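Plandow cell visit, Plernbridge

We went over to Plernbridge in March to see how Noltholm looks after its two-arm cell. The group met at the gate at 9 and was in the workshop by half past. The cell is called Plandow, after the line it was first planned for, and it sorts small cylindrical parts from a board into a bin.

The first hour was spent on the simulated copy of the cell. Every change is tried there before it goes to the real arms: a new board position, a different bin, a longer reach. The copy has the same table, the same two arms and the same tray positions, and the maintenance crew keeps it up to date along with the drawings. If a pedestal gets shimmed on the floor, the number goes into the model the same day.

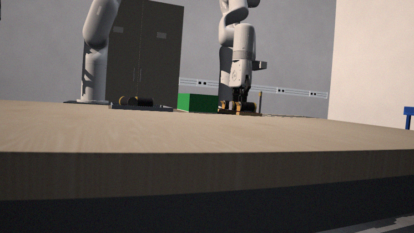
Plandow in simulation, with the parts tray under the right-hand arm.

Setup starts with the board. Its corner is the zero point for all the pick positions, and it gets checked at the start of each shift. The program holds 26 stored positions. Most of them are approach points that keep the wrist clear of the other arm. The crew runs the whole list at low speed after any change, which takes 50 minutes. We watched part of one run and then went for coffee.

After the break we got the maintenance side. Fingers are looked at every week and swapped as a pair. Cables at the base are checked by hand for play in the connectors. The log stood at 1603 hours since the last joint service, and there were 139 entries in it, mostly small things like a retaught point or a tightened bolt.

The drop into the bin has taken the most work. The gripper has to come down straight and let go low, or the part bounces and ends up standing on end. The release height was lowered twice over the winter, first in the model and then on the floor.
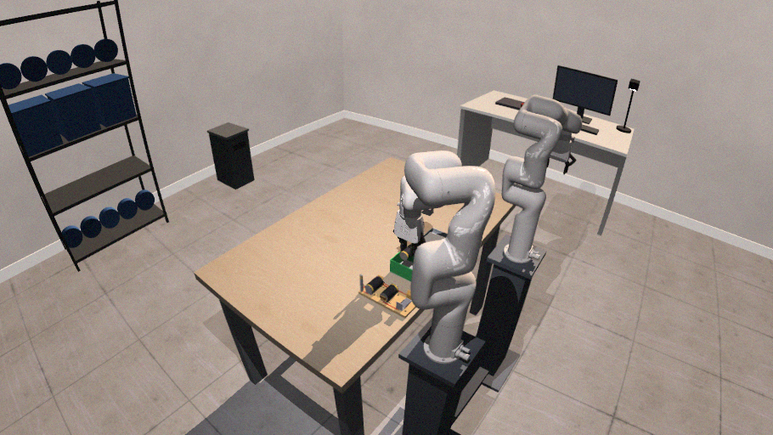
Polák thought the height was still a little generous, and said that at his plant they go lower and put a thin mat in the bin, then change the mat whenever it starts to curl.

Noltholm may try the mat. Their worry is that it shifts when the bin is changed, and the stored height would then be wrong on one side.

We finished at noon. The next visit will cover the spare parts store, and anyone who wants the finger inspection sheet can ask for a copy.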